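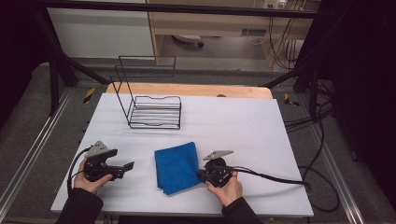 # Microfibre cloth

A **microfibre cloth** is a cleaning textile made from synthetic fibres finer than one decitex, that is, fibres of which 10,000 metres weigh less than one gram. Most are knitted or woven from a mixture of polyester and polyamide. They are used dry for dusting and damp for wiping hard surfaces, glass and vehicle paintwork.

## Structure

The yarn is usually spun as a bicomponent filament, in which the two polymers lie side by side in a wedge pattern. After knitting, the fabric is treated with heat, alkali or water jets, and the filament splits along the joins between the polymers. The resulting strands have sharp-edged cross-sections and a large surface area for their weight. Unsplit fabric is cheaper to make and feels similar when new, but takes up far less water.

The polyester share gives strength and helps to lift grease. The polyamide share, commonly 20 or 30 per cent, improves water uptake.

## Types

- **Terry** – looped pile on one or both faces; general cleaning and drying.
- **Suede** – very short, dense pile; lenses and screens.
- **Waffle** – a grid of raised ridges and hollows; drying glassware and car bodies.
- **Non-woven** – bonded sheets, often sold for limited use.

Cloths are sold in several colours, and blue is among the most common. In commercial cleaning, colours may be assigned to separate areas to limit the transfer of dirt between them. Such schemes differ between countries and employers.

## Use

A cloth is normally folded in half twice, which gives eight working faces. A fresh face is turned outwards when the one in use becomes soiled. Grit held in the pile can scratch soft plastics and varnish, so surfaces with loose sand or swarf are rinsed or brushed first.

## Care

Cloths are washed apart from cotton, which sheds lint into the pile. Fabric softener coats the strands and reduces absorbency; chlorine bleach weakens the polyamide. Drying is done in air or on a low heat setting – high heat can fuse the fibre tips.

In a laundry comparison at Flumwood, Bożena Kubiak recorded the water uptake of 13 terry cloths over 96 wash cycles. The Isumier samples, washed without softener, lost less uptake than the Omeo samples, for which softener was used throughout. The two makes differed in pile height, and the result was not separated by this factor.

## See also

- Chamois leather
- Dishcloth
- Decitex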